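Dusting a Small Room With One Bucket and One Cloth
Posted by Sigrun Hägglund, July 17, 2018
Filed under: Floors, Walls and Furniture

A small room with white furniture looks clean for about a day. After that the dust shows on every flat top, and rings from cups and bottles show even more. The method below is the one I use for a room with a nightstand, a desk, an air purifier and a bare wood floor. It takes 26 minutes when I don't stop to read old mail.

What you need

One bucket, the light plastic kind. One white cotton cloth, plus a dry one for drying off. Lukewarm water. A few drops of dish soap. Leave the spray bottle in the cupboard. Spray drifts onto the floor and makes it slick.

Fill the bucket a third of the way. A full bucket is heavy and slops over when you turn around, and water is the one thing a wood floor doesn't want. Carry it with you instead of setting it down at each stop. If you have to set it down, put an old towel under it.

Fold the cloth before you start

Fold it in half, then in half again. That gives you a pad the size of your hand and eight clean faces to work through. A bunched-up cloth leaves streaks and misses the edges. Wring it until it stops dripping. If you press it to the tabletop and water beads around it, wring it again.

The nightstand

Take everything off first. Wipe the top in straight lines from back to front, pressing flat with your fingers spread. Circles push the dust into the corner by the wall. Turn the cloth to a fresh face and do the front edge, which collects hand grease.

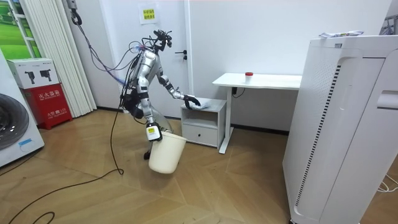

After the top, do the open shelf and then the drawer front. Work a corner of the cloth into the handle slot. Pull the drawer out an inch or two and wipe along its upper edge as well, where lint sits. Dry everything before the lamp and the books go back. Painted furniture will lift at the seams if water stands on it overnight. I lost the finish on a Stalard bedside cabinet that way in February and had to sand it down.

The air purifier

Switch it off and unplug it. Leave it a minute so the fan stops. Use a cloth that is barely damp for the top and sides, and keep it away from the air outlet. Never pour or spray anything on the housing.

Grilles are better done dry. A soft paintbrush, run along the slats in the direction they lie, gets most of it. Follow with the vacuum on low. If the grille is greasy, which happens when the room is near a kitchen, go over it once with the damp cloth wrapped around a butter knife.

Look at the floor under and behind the machine while you are there. Cords gather dust quickly. Run the dry cloth along each one with the plug out of the wall. 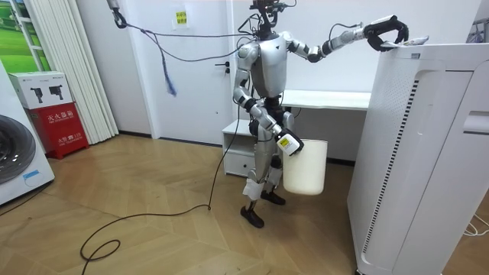 How often should the outside of an air purifier be wiped?
Every two weeks is enough in most homes. If you have pets or live on a busy road, do it weekly, and follow the manual for the filter inside.

The desk

Clear it to one side, wipe the free half, dry it, then swap. Small containers leave rings, so wipe their bottoms too. The legs need a wipe once a month, and the feet more often than that. Margit Myklebust wrote in to say she keeps an old sock for desk legs and pulls it on like a mitten. I tried it and it works well.

Going around the room

Pick a starting point and go one way. I start at the door and move to the right, finishing back at the door handle. High things come before low things at each stop. Change the water when you can't see the bottom of the bucket.

Don't skip these:
Door handles and the door around them.
Folding partitions. Open them fully and brush down each pleat dry.
Picture frames, along the top.
The washing machine door and the rubber seal, if the machine is in the same room. 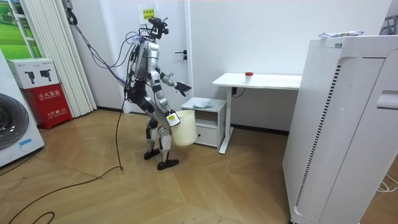
Finishing the floor

The floor comes last. Sweep or vacuum along the boards, or for a herringbone pattern, in the direction the light comes from, so you can see what you missed. Then mop with a well-wrung mop and fresh water. Leave the door open until the floor is dry.

Rinse the bucket, wipe it out and store it upside down. Hang the cloths. Wash them hot, without fabric softener, which stops cotton from soaking up water.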